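Tags: Automation, Good Practice, Standards

January | By Kai Teuber

Shared rulebook for tabletop robot work gets its second edition

If you have ever tried to compare notes with another robot lab and found that "picked up the object" meant something different in each building, this one is for you! The Wuvum working group has put out the second edition of its good practice guide for tabletop handling, and it is a real pleasure to read. The first edition ran to 264 pages. The new one is 80, and most of what went was repetition.

The big change is in how a work surface gets written up before a run starts. Labs now log every item within reach of the arm, including the ones the task has nothing to do with, and they record which way each one is facing. Clutter is allowed, even encouraged, as long as it goes in the log. The guide also wants soft and hard items mixed on the same table, along with something shiny, as reflections are a well-known headache for vision systems (anyone who has lost an afternoon to a chrome surface will be nodding along).

There are 9 grounds for stopping a run, listed on a single page you can pin to the wall. My favorite is the plainest: if the person at the stop button has to look away, the arm pauses. The speed limits near people have been rewritten too, and they now cover the minutes when somebody is resetting the table, a stretch of the day the old text skipped completely.

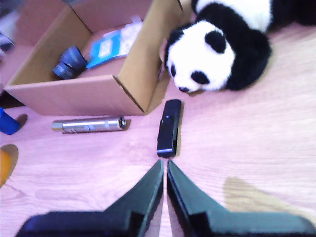
Gerlach would have liked the group to go further on small parts, arguing that a slim item lying flat needs its own grip force limit and that one figure for everything under a certain weight will lead to cracked casings. The group has put that on the list for the next round of comments, along with a request from the Skidix lab for a shorter logging form.

Emach, where two of the trial runs took place, is already using the new stop rules on all its benches. Labs that worked from the first edition can keep their old logs and only need to switch forms when they begin a new series. Comments are open until the end of next month, and the group says it reads every one, so send yours in!

We use cookies to remember your settings and count visits. Accept all | Manage choices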